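Durska Service Desk
Ticket 896: Monthly statements not delivered by email
Status: Resolved

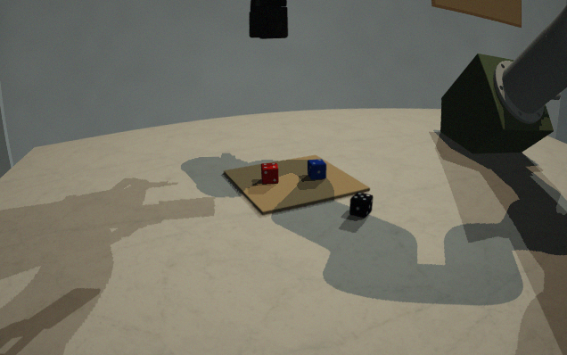

Why did account holders receive no statement notice for the January cycle?
The outgoing mail queue stopped accepting messages after the sender certificate expired. Statements were generated correctly and remained available in the account portal.

Opened by: Citlali Escobedo, Billing
Assigned to: Matvii Boiko, Messaging

January 26, 2018
09:14 Report received. Billing advises that 2,000 notices are marked "pending."
09:40 Queue restarted on the Doltero relay. No change.
10:05 Certificate found to be expired. Renewal requested.
11:32 New certificate installed. Test notice delivered to Billing.
13:20 Queue cleared. 17 notices returned for invalid addresses; list forwarded to B. Dovhaniuk.

Follow-up: The next renewal reminder has been set for March and will be sent to the Messaging group mailbox. Account holders need take no action. Duplicate notices may be disregarded.

Closed by: M. Boiko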